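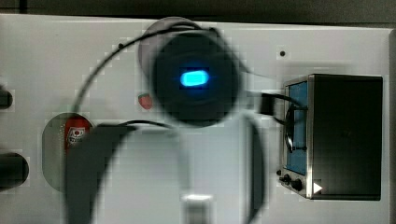 La pinza hace cosas raras al grabar demos con mando remoto (microondas de juguete)

Publicado en Teleoperación y aprendizaje por demostración

dorari_lab
Buenas, a ver si alguien me echa un cable. Estoy grabando demostraciones por control remoto para una tarea de cocinita: coger la fresa, dejarla en el plato gris, abrir el microondas, plato dentro, cerrar. Lo típico. Mesa blanca, microondas a la derecha, plato a la izquierda, cámara en la muñeca mirando hacia abajo entre los dos dedos.

Problema: llevo 70 demos y la política entrenada va fatal. Llega encima de la fresa, se queda dudando, baja torcido y la empuja. Con la lata roja igual, un poco mejor. Con el microondas ni lo intenta, se va para el lado y ya.

Cosas que ya miré:
- calibración de la muñeca, bien
- el retardo del mando, lo noto pero es poco
- he entrenado dos veces, mismo resultado

Revisando los vídeos veo que en muchos la pinza sale hecha un borrón, cuadraditos por todas partes alrededor de los dedos. Yo muevo rápido, lo reconozco, quiero acabar. ¿Puede ser eso? ¿O es que 70 son pocas y hay que irse a 1.000? Porque si es eso lo dejo jaja. Uso Skida para grabar, compresión por defecto. El mando es el de Zavard, el básico.

Gracias de antemano, respondo por la noche.

pinza_torcida
Sí, es eso. O buena parte.

Dos cosas distintas que estás mezclando. Una, el desenfoque por moverte rápido: eso es exposición, pon más luz y baja el tiempo de exposición a mano, nada de automático con mesa blanca, que se te vuelve loco. Dos, los cuadraditos: eso es compresión. En Skida viene muy agresiva de fábrica. Súbele la calidad, el disco se llena antes pero bueno.

Y luego lo de moverte rápido en sí. Aunque el vídeo saliera perfecto, si tú en la demo pasas volando por encima de la fresa y corriges al final con un golpecito, el robot aprende el golpecito. Literal. Baja despacio los últimos centímetros, para un momento encima del objeto, cierra, y sube. Siempre igual. Parece una tontería y a mi me cambió todo.

Lo de las 1.000 ni caso. Yo tengo una tarea de meter cosas en un cajón con unas 70 y va decente. Pero limpias. Si de las tuyas la mitad tienen titubeos, tíralas. Duele pero tíralas.

Otra: los cables. En tu foto se ve uno haciendo un arco enorme por encima de la mesa y otro con el conector colgando que se mete delante del microondas. Justo en la ventanita. Eso para la política es ruido, cada demo con el cable en un sitio distinto. Y encima un dia se te engancha. Brida y fuera. Deja holgura para que gire la muñeca, eso sí, no lo ates tenso.

Orden que yo seguiría:
1. recoger cables
2. luz fija, exposición manual
3. calidad de vídeo
4. grabar 11 demos solo de la fresa al plato, lentas
5. entrenar con eso y mirar

Si con 11 ya se ve que apunta bien, sigues. Si no, el problema está en otro lado y no has perdido la semana.

mirando_el_log
Prueba a reiniciar el mando, a mi el Zavard se me descalibraba solo. También puedes actualizar.

Miranda_taller
Añado a lo que dice pinza_torcida, que está bien, pero falta lo principal: la tarea es demasiado larga para empezar. Fresa, plato, puerta, meter, cerrar, son cinco cosas. Pártela. Graba la puerta aparte.

La puerta con el mando es un suplicio, aviso. Nosotros acabamos enseñándola a mano, o sea, brazo en modo libre, lo agarras por la muñeca y lo llevas tú. Sale mucho más natural porque notas cuando el dedo empuja y cuando resbala. Con el mando vas a ciegas de fuerza y acabas arrastrando el microondas entero por la mesa. Pega el juguete con cinta de doble cara, por cierto. Lo malo: si guías a mano tu brazo puede salir en el vídeo de la cámara. Lo que hacemos es grabar solo la trayectoria guiando, y luego repetirla sin tocar nada y ahí sí grabar imagen. El doble de tiempo pero queda limpio.

Y cambia las posiciones entre demos. Si la fresa está siempre en el mismo punto la aprende de memoria y en cuanto la mueves 6 cm, adiós. La lata igual. El plato también un poco.

dorari_lab
Vale, cables recogidos y exposición en manual. Reiniciar ya lo había hecho, nada. Mañana grabo las 11 despacito y la puerta la intento guiando a mano. ¿La cinta la ponéis debajo entera o solo en las esquinas?

Miranda_taller
Esquinas. Entera luego no la despegas.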